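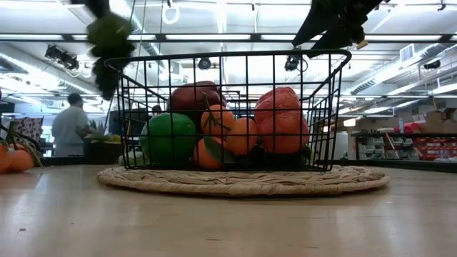

Hi Imre,

You asked for something you could forward to the Bíró people without having to translate it first, so I'm going to try to keep this friendly. It covers the Skornden episode guide from the start of the grant through the end of September.

The big news is that all 40 episodes of the original run are now watched, timed and logged. I know, I said that would be done by summer! The trouble was the second season, where the broadcast order and the production order have almost nothing to do with each other, and I had to go back and redo the continuity notes for everything after the Stusdale two-parter. (If you ever wondered why the captain has a scar in one episode and a perfectly smooth chin the week after, well, now you know.)

On the writing side, 201 pages of the guide are in decent shape. I'm happy with the recaps. The cast entries are patchier – the main players are fine, but plenty of the guest actors only turn up under a surname in the closing credits, and I've had to leave some blanks.

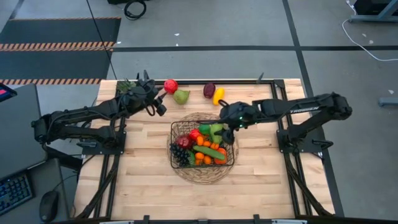 The fan letters have been the real treat of the project. We now have 203 of them scanned and typed up, and they are so much funnier and crankier than I expected. One viewer wrote in after every single episode of season three to complain about the new theme music, and then wrote a lovely note when it was dropped. I'd like to give the letters their own chapter, which wasn't in the plan you approved, so please tell me if that's a problem.

Money: I've spent $2,789 so far, mostly on scanning and on tape transfers. The transfers cost more than I'd budgeted because the last batch had to be done twice. I moved a bit over from travel to cover it, and I don't need anything extra.

Still to do: the spin-off, Gundeo, which I've barely touched, plus the index and the picture permissions. The permissions worry me the most. I've written to the rights holder twice and had one very polite reply that didn't answer the question. If Bíró has a contact over there, I'd love a name.

I'll send you the season one chapters as soon as I've fixed the footnotes.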